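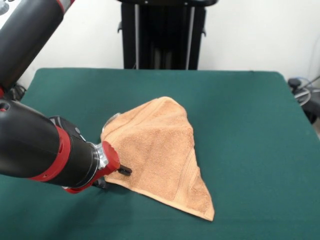 The Turnora arm with its gripper against a terry towel on the padded folding table.

Corner-first grasping cuts towel resets

The Turnora group has released results from its October folding trials, and the main finding concerns the step before the fold. Most failed episodes in the earlier baseline began with a towel in a bunched state, where the policy grasped the highest point of the pile and lifted. On terry cloth this tends to bring up two layers at once, and the error carries through to the end of the episode.

The new method, called Bruvau, trains a separate grasp scorer that ranks candidate points by how likely they are to lie on a single layer near a hem. Woven border bands turned out to be a useful cue. The looped pile gives noisy depth readings, but the band is flatter and its fine parallel lines show up well in color images. If no candidate passes the threshold, the arm makes a short sideways push with closed fingers and scores again.

Training used 1,585 demonstrations collected by teleoperation on one arm. Evaluation covered 50 starting states, each limited to 2 pushes before the first grasp. Bruvau reached a flat, single-layer state in 34 of them. The remaining failures were mostly towels with both hems tucked underneath, a case the scorer has no way to resolve from a top view.

The padded table cover matters more than expected. On a hard surface the fingertips skid over the edge of the cloth - on padding they can press down slightly and get under it. The group has not yet tested thinner fabrics, and the push distance is still a fixed value set by hand.

Code and grasp labels are in the Espinoza repository. The teleoperation logs will follow once the Kuvwood format conversion is finished.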